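7 Setting up for a visit or open day

Read section 3 (Safety) and section 5 (Daily start-up) before this one. The steps below assume the Vandetero arm is already bolted down, the Breridel software is installed and the arm has passed its morning check. They apply to the bottle demonstration only. For the drawing demonstration, see section 8.

7.1 What visitors see

The arm picks up one bottle at a time from the grey table, holds it, and puts it down again. The view from the wrist camera goes to the large screen so that people at the back can follow.
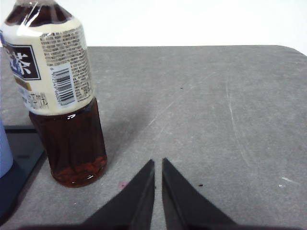
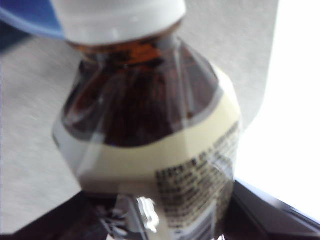

Fig. 7.1 Wrist camera views. First: tea bottle upright on the grey surface, gripper open. Second: amber-brown bottle with white cap and cream label, blurred by motion.

Motion blur of the kind in the second view is normal on the screen. If the view stays blurred when the arm has stopped, clean the lens (7.3, step 4).

7.2 Before the day

1. Decide who will be the operator and who will be the speaker. They must be two different people. The operator stays within reach of the stop button at all times and does not answer questions while the arm is moving.

2. Check that both people have signed the training sheet. Gemma Rowbotham keeps the sheet for the Wendcombe site. Other sites should use the form in Appendix B.

3. Ask for a list of groups and arrival times. Allow 12 minutes for each group, including questions. With school groups, leave a gap between one group and the next.

4. Choose the bottles. Use bottles with screw caps, closed tight. Set aside any bottle that is cracked, sticky or losing its label.

5. Run the whole demonstration once with the bottles you have chosen. Do this on the day before at the latest. A bottle that looks much like the last one may still need its own grip setting.

Note: Bottles with a loose film or sleeve can turn in the gripper when lifted. If yours does this, lower the lift speed by one step before changing the grip force.

7.3 Setting up the table

1. Switch off the arm at the wall and wait for the lamp on the base to go out.

2. Wipe the table surface with a dry cloth. Old scratches and scuff marks do not affect picking. Crumbs and grit do, so go right to the corners.

3. Check the gripper fingers. Both should be tight, with the tips level. If one finger moves when pushed sideways, tighten it as described in 4.6 and do not run the arm until this has been done.

4. Clean the wrist camera lens with the cloth supplied. Do not use kitchen roll or glass spray.

5. Stand one bottle on the table, inside the marked pick area in the set-up screen. Keep at least 100 mm clear on every side for the first run. Other items may go back once the first run has been completed.

6. Turn the bottle so that its label faces the camera. Labels with large print show best on the big screen. Small print will not be readable from the seats.

7. Look at the live view before going any further. A window behind the table can turn one side of the view pure white. Close the blind, or move the screen round so that the bright part is off to one side and the bottle stands against the table.

8. Put the barrier in place. Its front rail must be 2,000 mm from the base of the arm at the nearest point. Measure it each time. The feet slide when people lean on the rail.

CAUTION: Do not stand drinks belonging to staff or visitors on the demonstration table. The software will treat any upright bottle in the pick area as one to be picked.

7.4 Starting the demonstration

1. Check that no one is inside the barrier. Say "clear" aloud and wait for the speaker to repeat it.

2. Switch on at the wall. The arm makes a small movement as the brakes release.

3. Open Breridel and choose Saved Jobs, then Visit.

4. Enter the job number, 353, and press Load. If the name shown is not BOTTLE VISIT, press Back and try again. Do not press Start to see what it does.

5. Set the speed to Demo. Full speed is locked while the Visit menu is open.

6. Press Home. The arm goes to its rest position with the gripper open.

7. Press Single. The arm runs through one pick and stops. Watch the bottle as it leaves the table. It should stay upright in the fingers.

8. If you are happy with the single run, press Repeat. The arm will now wait for the operator to press Go before each pick.

Note: The camera view reaches the big screen a moment after the arm has moved. Warn the speaker, who may otherwise talk ahead of the picture.

7.5 During the visit

The speaker can use any words, but should cover these points before the first pick:

- where visitors may stand, and that the barrier stays shut
- what the stop button looks like, and that only the operator uses it
- that the screen shows the view from the arm, so things near the fingers look larger than they are

Visitors often ask whether they can hand a bottle to the arm. They cannot. A visitor may choose the next bottle and pass it to the operator, who presses Pause, checks that the arm has stopped, and places it.

Visitors may also ask to see what happens when a bottle is knocked over. The job has no step for picking up a bottle that is lying down. The arm will stop and show message 12. Press Pause, stand the bottle up by hand, press Clear, then Single.

Change the bottle if the label has started to lift or the cap works loose. Do not tape labels down, as the tape can catch on the fingers.

At the Wendcombe spring visits in April, Trevor Goodall ran the arm with the sound off and used a hand signal to the speaker before each pick. This worked well in a noisy hall and other sites are welcome to do the same. Agree the signal beforehand.

CAUTION: If a bottle is dropped and leaks, press the stop button, then switch off at the wall before anyone goes near the table. Do not restart until the table, the tray and the floor are dry. Report the spill even if there seems to be no damage.

7.6 If something goes wrong

The arm stops above the bottle and does not come down.
The bottle is outside the pick area or too close to another item. Press Pause, move it, press Single.

The fingers close but the bottle stays on the table.
Check that the correct bottle is chosen in the job list. If it is, raise the grip by one step. Do not raise it by more than two steps without asking the site contact.

The fingers touch the bottle on the way down.
The bottle has been moved since the last view was taken. Press Home and start again from 7.4, step 7.

The big screen is blank but the small screen is working.
Check the cable behind the Sugden display stand. It pulls out easily when the stand is turned. The demonstration can go on without the big screen if the group is small.

The view is almost white.
See 7.3, step 7. The light changes through the day, so a blind that was fine in the morning may need moving after lunch.

Message 12 appears again straight after Clear.
Switch off, wait for the lamp to go out, and start again from 7.4, step 1. If the message comes back a third time, end the demonstration and call Carol Kershaw on the support line printed on the base of the arm.

7.7 Closing down

1. Wait until the last visitors have left the barrier.

2. Press Pause, then Home.

3. Take all bottles off the table by hand. Do not leave one in the gripper overnight.

4. Close Breridel and switch off at the wall.

5. Fit the lens cover.

6. Fill in the visit log: number of groups, any stops, any messages, and any grip or speed settings you changed. Put the settings back to the values on the job card.

7. Send a copy of the log to Derek Bickerstaff. Send spill or damage reports to Dorothy Whitlock as well, on the same day.

Note: Bottles used in the demonstration should be marked and kept with the arm. They are not for drinking from afterwards.

Section 7 last revised 2020-09-13. Replaces the loose sheet "Open day set-up", which should be thrown away.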